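Okay, a few of you asked how the no-big-shop month went, so pull up a chair, because I have been saving this up and it's going to take me several posts. (Kettle on first. Always.)

For anyone new: in September I quit doing the giant weekly grocery run out to Bridholm and tried to eat what we already had, with $40 a week for milk, eggs, bread and anything green. That was the whole plan. I wrote it on the back of an envelope.

Week one was easy and I was unbearable about it. I told everyone at work. I made soup out of half a cabbage and the end of some bacon and I would have served that soup to royalty!

Week two I found the bottom of the chest freezer. Friends, there were 5 bags of cranberries down there. I don't even remember liking cranberries that much. We had them in muffins, in oatmeal, and in a sauce on pork chops that was better than it had any right to be.

The thing I didn't expect was how much I'd miss the drive. I like that road out past Plirnorness, with the radio on and the fields going brown – it was my quiet hour and I'd been calling it a chore for years. So one Sunday I just drove it anyway and came home with gas in the car and a single lemon.

Week three was the hard one. Everybody was tired of beans. I was tired of beans. I had a can of chickpeas in my hand and put it back and we had toast and scrambled eggs, and it was the happiest supper of the whole month.

Somebody asked about snacks for the kids. I stopped buying the lunchbox multipacks and split up big packages at home on Sunday nights. It takes me one episode of whatever I'm watching, and they get to pick what goes in, so there's less trading on the bus.

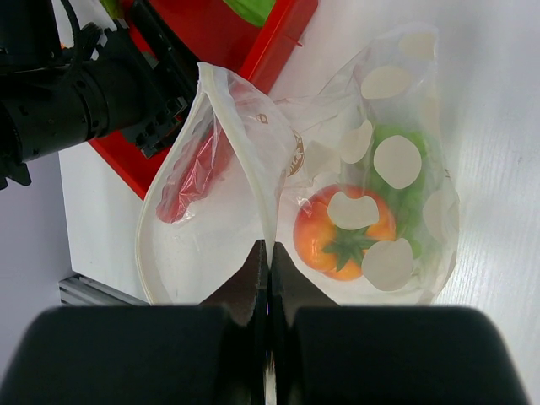 They still complained about the pretzels, mind you. I switched to the Brerik ones because they were on sale and you'd think I had sold the dog.

Money, since that's what you really want to know: we spent around $100 less than I'd guessed we would, even with the week I caved and bought the good cheese. I put it toward new tires. Very glamorous over here.

Am I still doing it? Sort of. I go to Bridholm every other week now and I look in the freezer before I leave. If anyone has a cranberry recipe that isn't muffins, please send it – I have one bag left and I'm a little afraid of it.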